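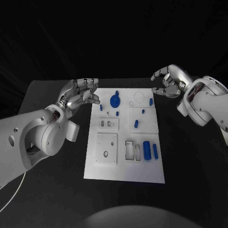 Zostgate Assembly Board Club, Flusville

Frequently asked questions about the boards
Page updated August 15, 2020

What is on a board?
Each one is a white rectangular panel with pale plates, recesses, outlines and a set of blue parts. The parts vary from board to board. Large discs, gear shapes and small upright pieces are the ones people ask for most.

Do I have to be a member to borrow one?
Yes. Membership is $8 a month, and you can take one board at a time. Marin Grgić keeps the loan book.

How long can I keep it?
Two weeks. You can renew once if there is no one waiting.

What kind of table should I use?
Any flat table that doesn't rock. A dark top is a good choice with these boards, as the white edges are easy to find against it. Leave some space on both sides for your elbows.

Where do I put the blue parts when I start?
Set them out on the table in the order on the printed sheet. If you lost the sheet, ask Teodora Nedeljković for a new one and give her the board number.
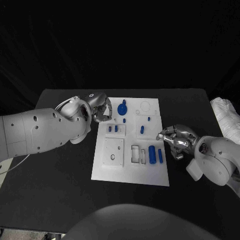 White board with blue parts, set up on the black table.

A part won't go in. Should I push harder?
No. Take it out, turn it a little and try again. Check the recess for grit first. If it still won't fit, put a note in the box and we'll look at it when the board comes back.

Can I swap parts between boards?
Please don't. The parts from boards 114 and 145 look alike but are not the same size, and we have had them mixed up twice.

How do I clean a board?
Wipe it with a damp cloth and dry it before you stack anything on it. Don't use solvent. It dulls the outlines.

What if I lose a part?
Tell us the board number and which part it was. Eduard Kubíček makes replacements in small batches. The next batch is in September. Small parts are free, and large discs are charged at cost.

Can I bring my own design?
Yes, if it fits the standard panel. Send a drawing to Jasmina Vidmar before you cut anything.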